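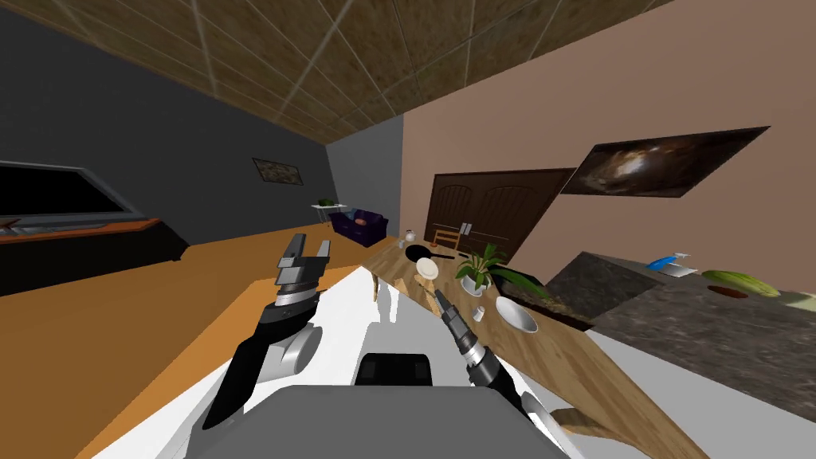
Purple sofa, pink wall, two green plants. Living room goals!

September 30, 2023

So we moved! If you've been wondering why this blog went quiet after my post on freezer jam, there you go. We are now residents of Tirkport, which is 356 miles from our old front door, and I am typing this at a kitchen counter with a fork in my back pocket for reasons I can't remember.

I promised a couple of you in the comments that I'd write the whole thing up, and I want to do it while I'm still a little mad about the tape. (We'll get to the tape.)

The decision got made back in March, over pancakes, and then we did nothing at all about it for months. I think we both believed that moving was something that would sort of roll toward us by itself. We looked at listings at night in bed. We said things like "we should start going through the closets." We didn't go through the closets. By the time we had an actual date we had done one thing, and that was buy a label maker, which then ran out of labels before the first box.

Getting rid of stuff

I'd read all the books about this, or at least the first halves of them, and I had big plans. Every room would get its own weekend. I would hold each item and think about it. That lasted through the linen closet, where I held nine pillowcases and thought about each of them and then it was dinnertime.

What worked in the end was being tired. I mean it. After a long day at work I have no feelings about a fondue set. I'd come home, put on loud music, give myself until the end of the album, and just go. Out went the bread machine with the missing paddle, the ice skates, the second-best colander, an entire drawer of cords. I kept one cord that I had a feeling about. I still don't know what it's for.

Books were harder. I got through the cookbooks pretty fast by asking if I'd made more than two recipes out of each one (ouch) but the paperbacks from college I packed without even looking at them. They've come with me every time I've moved, and their spines are all cracked and they smell like somebody's basement, and they're on the shelf right now making me happy.

We also had a yard sale. I won't say much about the yard sale. It rained in the morning and got hot in the afternoon, and we made $286, most of that from a dresser and a bike. A man bargained me down from a dollar to fifty cents on a spatula and then paid with a twenty. I sold a lamp I immediately missed. If I had it to do over I'd put everything at the curb with a sign and go to the movies.

Movers

We got quotes. Oh boy, did we get quotes. One company wanted us to walk through the house on video and then sent a number so large that I laughed out loud and had to pretend I was coughing. Another never wrote back at all. We ended up with an outfit called Hurkance, a small one, who came in at $1,285 for the truck, the loading and the driving, with us doing all the packing and unloading at the other end ourselves.

I have to say they were great. The crew showed up ten minutes early, put blankets on everything, and took the legs off our dining table in the time it took me to find the screwdriver I was going to offer them. They also taught me a thing I'm passing on to you: put the hardware for each piece of furniture in a sandwich bag and tape it to the piece. I'd been putting all of the screws for everything into a coffee can. Please picture me, two days later, sorting that can on the floor like I was panning for gold.

The one hiccup was the elevator. Our new building has one and I had told them so, very proudly, and I hadn't thought to mention that you have to reserve it. You have to reserve it. We hadn't. A neighbor on the ground floor took pity on us and showed us how the key works, and she will be getting banana bread as soon as I find the loaf pans.

Boxes and the tape

Here's where I went wrong. I bought the cheap tape. It came in a big pack and it was such a good deal, and every single roll of it split down the middle, or tore off in a little triangle, or stuck to itself and then to me. I'd say a good quarter of my packing time was spent picking at the end of a roll with a fingernail. On the last night I drove out and bought two rolls of the good stuff and it was like a whole different hobby.

We'd bought 30 boxes and I thought that was a crazy amount. Ha! We ran out by the time we got to the kitchen, and after that it was laundry hampers, suitcases, grocery bags and one cooler full of shoes. My advice is to get way more boxes than you want to, and to get small ones. I know the big ones look like they'll save time. A big box full of books is a piece of furniture. It lives where you packed it now.

Labels, too. I started out so well. "Kitchen - baking - top shelf" with a little star for fragile. By the end I was writing things like "misc" and "hall??" and, on one I opened yesterday, just "no." It had batteries and a gravy boat in it.

Stuff I'd put in the open-first box, now that I've lived through it:

toilet paper
a shower curtain AND the rings (I remembered the curtain)
phone chargers
scissors, real ones
paper plates
the coffee and everything you need to make it
one lamp
a towel each
dish soap and a sponge
a snack you truly like

I packed an open-first box this time and was very smug about it. Then it got loaded onto the truck first, so it came off last. Put it in your car!

The drive

We split up, with one of us in the car with the plants and one in the car with the cat. I had the cat. She yelled through the first county and then went completely silent, which was worse, and I kept reaching a finger through the carrier door at stoplights to check on her. She was fine. She was sulking. We stopped at a diner off the highway in a town called Awad where they let me bring the carrier in and set it on the booth, and the pie was lemon and very tall, and I would honestly drive back there for another slice if it weren't so far.

All of the plants made it except for the basil, and the basil had been on its way out since summer started.

Now that we're in

The new place is smaller than the old one. I knew that on paper. It's a different thing when you're standing there holding a coat rack. Some of what we moved should never have come, and I've already filled a corner of the bedroom with things to give away. So I guess I packed and paid for those to have a little trip.

There's no couch yet. The old one went to my cousin's kids, and we'd both sworn we'd wait and live in the space a while before choosing anything. I last saw that patience somewhere near the diner. I want color. We had beige for so many years, beige walls, beige carpet, a couch the color of oatmeal, and I was fine with it, and now I want something purple or green or really anything you could find in a box of crayons. My better half is being very quiet on the subject. We have agreed on a rug. We've agreed that there will be a rug.

In the meantime we bought a shelf from Warnex, the flat-pack kind, and put it together on the floor with the windows open. It took the whole evening and two arguments. One board is on backward, the raw edge facing out, and we've decided it can stay that way until we move again, so forever.

What I didn't expect was how much I'd like not knowing where anything is. Outside, I mean. I went out for milk and came back an hour later with milk and a cinnamon roll and a library card. There's a hardware store with a bird in it. There's a hill that looks like nothing much until you're halfway up with groceries. I've been lost on purpose a few times and by accident quite a bit more, and I always come out by the same laundromat.

I do miss the old kitchen. The light came in over the sink in the mornings, and here it comes in at the other end of the day, so I'm turning into a person who does dishes at night. We'll see how long that holds up.

Freezer jam updates will be back soon, for those of you who've been asking. The jam made the trip in a cooler of its own (not the shoe one) and I have one box marked "jars etc" that I haven't been brave enough to open. If you've got a favorite brand of packing tape, leave it in the comments, and tell me how you get a cat to come out from behind a water heater.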